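How do you clean up a scuffed gray metal bin? - Home & Workshop Help

Asked by Mélanie Doucette, October 14, 2023
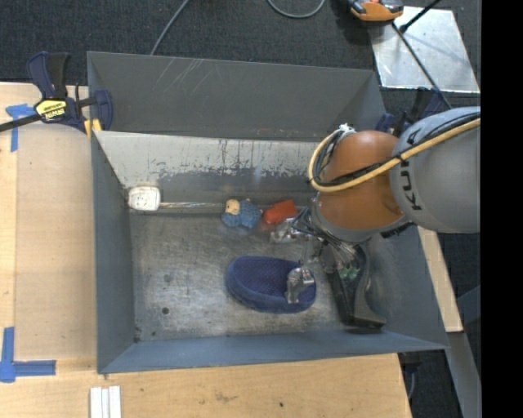

The bin on its table, odds and ends still in it

I have a big gray metal bin with angled sides and we just toss things in it: a blue slipper sort of thing, some long black tool, lots of small stuff along the back. The floor of it has gone cloudy and brownish and it's scratched all over. I already tried dish soap and a sponge (9 rounds of it, I'm stubborn!) and it looks the same to me. Can I get the shine back, or should I just put a liner in and stop looking at it?

Gaétan Gill
Empty it first, all of it. Then baking soda and a little water, mixed to a paste, and rub with a soft cloth along the scratches, never across. I did an old one of mine that way in September and the cloudy part came up pretty well. The scratches stayed, you'd have to sand for those and I wouldn't bother on something you throw tools into. Rinse, and dry it right away or you'll get spots. Try a corner before you do the whole floor, I don't know what metal yours is.

Xóchitl Lozano
Liner!! I cut a piece of felt for mine, cost me 5 dollars, and things don't clang around anymore. Soft stuff like your blue thing would do better on felt too, I've had slippers come out of a metal bin with gray smudges all over the soles.

Aileen Lacson
we had one from Lodero, same problem. just left it, it's a bin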